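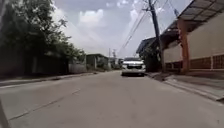

Unit 4: Narrow Streets, Walls and Parked Vehicles

Course: Residential Street Design and Upkeep
Instructor: Florencia Iturra
Lab assistant: Godfrey Kashindye

Reading before class: Plovard handbook, the chapter on shared streets. Bring the Mansilla survey sheet, both sides printed.

4.1 What this unit covers

In Unit 3 we looked at streets with a curb, a sidewalk and a planting strip. Many residential streets have only a low curb and a narrow sidewalk, or not even those, and people walk, drive, park and put out trash on the same surface. We call this a shared street in this course. Some towns call it a lane or an access road, and the name on the map is no guide to how it is built.

For this unit you need to be able to do the following:
Describe the surface and its joints.
Record the edges, left and right, separately.
Work out the clear width with vehicles present.
Note shade and overhanging growth.

4.2 Surface

The street in the photo at the top of the page has a concrete surface, grey-beige and mostly smooth. A thin dark line crosses the left part of the road at a diagonal. From a photo it could be a joint or a crack, and on your sheet you would enter it as "line, type not confirmed" until someone has stood over it.

The difference matters for upkeep. A joint is put there on purpose so the slab can shrink and swell without breaking in random places. It is cut or formed, so it usually has straight sides and an even width. A crack wanders. It may branch, and the two sides may sit at different heights. Put a straightedge across it. If one side is higher, write down the difference and mark which side.

Joints are normally laid out square to the road or along it. A diagonal line is worth a second look for that reason, but remember that any line running along a road will look diagonal when you are standing to one side of it. Last March two groups reported diagonal cracks that were plain lengthwise joints. Walk to the line before you write anything about its direction.

Do not record every mark. Small dark spots on concrete can be oil, leaves, gum, patches or stones. Only list a spot if it is raised, sunken or larger than your hand.

4.3 Edges

Always do the two sides separately, even if they look the same from where you start. An edge often changes along the block. On the left side of the example there is a dark wall or fence in deep shade under the trees, and farther along a low light grey wall takes over. Those are two edge segments and get two lines on the sheet.

For each segment write:
Type (wall, fence, hedge, open ground, building face)
Height class: low, middle or high
Start and end, measured along the road
Gates or openings
Posts, and whether they stand inside or outside the edge

Posts are easy to miss when they are close in color to whatever is behind them. There is a pale slender one at the end of the low wall and a greyer one back in the shaded part. If you cannot tell what a post is for, write "post" and leave it at that.

A solid wall takes away more usable width than a painted line in the same place. Drivers keep away from it, and so do people on foot. In the Mansilla method this is called the shy distance. Use the value printed on your sheet and do not adjust it by feel.

4.4 Vehicles

The white car on the right faces toward the viewer, and there may be a second vehicle a little way behind it. One photo does not tell us if a car is parked or moving, so we can't use a photo alone for a parking count. On site, log a vehicle as parked only if it stays in place through 2 passes with no driver starting it up.

Clear width is measured from the side of the vehicle to the opposite edge, mirrors included. Tall, wide bodies such as SUVs and pickups also block the view of whatever is behind them. Stand at child height – crouch if you have to – and write down what you can't see from there.

4.5 Trees and shade

Heavy trees on one side make a strong contrast between the shaded edge and the bright open road. Someone in dark clothes walking along a shaded wall is hard to pick out. Note the side the shade is on and the time of day, and visit again at a different hour if your block has dense foliage.

Branches that reach out over the road get their own line. Measure the clearance underneath with the pole from the lab. Do not estimate it from the ground.

4.6 Field exercise

Blocks are assigned by pair. Lautaro Jara and Aldana Insaurralde have the Bunura block. Everyone else should check the list on the lab door. Leonidas Chatzigeorgiou has the key to the equipment cabinet, room 78. Sign out the pole, the tape and one straightedge per pair. The cabinet code for the tape case is 2623.

Hand in:
One completed sheet per side of the street
A sketch plan with north marked
Four photos, one from each end and two of edge changes
A short paragraph on where you would walk with a stroller, and why

Due 11/30/24 by noon, in the box outside the lab. Late sheets lose one grade step. If rain stops you from finishing the surface section, hand in the rest and write "surface pending" at the top.

Next: Unit 5, Drainage without Curbs.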